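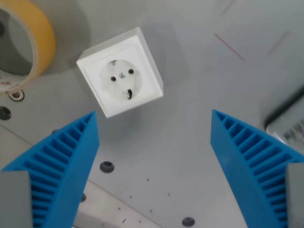
이사 2주차. 아직도 박스 천지다. 씻고 앉으니 밤 열한시, 짧게 쓰고 자려고 했는데 길어질 것 같음.

일단 전기. 독일 집들 원래 이런가? 부엌에 콘센트가 딱 하나. 그것도 냉장고 뒤. 전 세입자가 조명까지 싹 떼어가서 천장에 전선만 덜렁. 첫날밤은 핸드폰 불빛으로 라면 끓여먹었다. 한국에서 가져온 멀티탭은 220V라 그냥 될 줄 알았고 실제로 꽂히긴 했는데 선이 짧아서 식탁까지 안 닿음. 결국 새로 삼.

부엌은 더 심각했다. 싱크대도 없이 벽에서 수도관만 나와있는 집을 월세로 내놓는다는 게... 계약서에 써있었다는데 내 독일어로는 못 읽었지 뭐. 중고 부엌을 575유로에 샀다. 판 사람은 Tanveer Mughal 씨, 옆동네. 일요일 아침에 가지러 갔는데 계단으로 4층. 엘리베이터 없음. 회사 동료 Haris가 같이 안 가줬으면 싱크대 상판은 지금도 그 집 계단참에 있을 듯. 밥 사기로 했는데 아직 못 샀다. 다음주엔 꼭.

그리고 상판이 안 맞음. 2센티 길다. 재고 갔는데 왜지. 줄자를 거꾸로 읽었나. 톱 빌려서 잘랐더니 단면이 삐뚤빼뚤한데 벽쪽이라 안보이니까 그냥 넘어가기로.

돈 얘기. 보증금 빼고 지금까지 든 돈 정리해보니 3216유로. 운송비가 제일 컸고 부엌, 매트리스, 세탁기 순. 세탁기는 새걸로 샀는데 배송기사님이 건물 현관에 두고 가셨다. 집안까지는 추가요금이래. 결제할때 체크를 안한 내 잘못. 윗집 아저씨랑 둘이 올렸고, 감사의 표시로 김 한 봉지 드렸더니 다음날 케이크가 문고리에 걸려있었음. 김이 그렇게 좋으셨나.

인터넷은 5월에나 된다고 한다. 기사 방문 예약이 그때밖에 없다고. 지금은 핸드폰 테더링으로 버티는데 영상 몇개 보면 데이터 끝. 회사에서 몰래 다운받아 오는 중.

조명은 전기기사 부르기로. 방문만 해도 돈 받는대서 고민했는데, 유튜브 보고 사다리 올라갔다가 전선 색깔이 영상이랑 달라서 그대로 내려왔다. 부르는 김에 부엌 콘센트도 늘릴 수 있냐고 물어볼 생각. 집주인 허락이 필요하다고 해서 메일 써놨는데 답장이 없음. 이 분 답장 한번 받으려면 기본 일주일이다.

안멜둥(거주등록)은 아직. 예약 사이트 아침마다 새로고침하는데 빈자리가 안 뜬다. 이거 없으면 은행도 세금번호도 줄줄이 밀리는데... 혹시 빨리 잡는 법 아시는 분 댓글 좀 부탁드려요.

좋은 점도 하나는 써야지. 집 앞 빵집이 여섯시에 문을 연다. 브레첼 버터 발라주는거 진짜 맛있음. 출근길에 매일 먹어서 벌써 좀 찐 거 갔다.

커튼은 다음에. 창문 치수 재야되는데 줄자를 어디뒀는지 모르겠음.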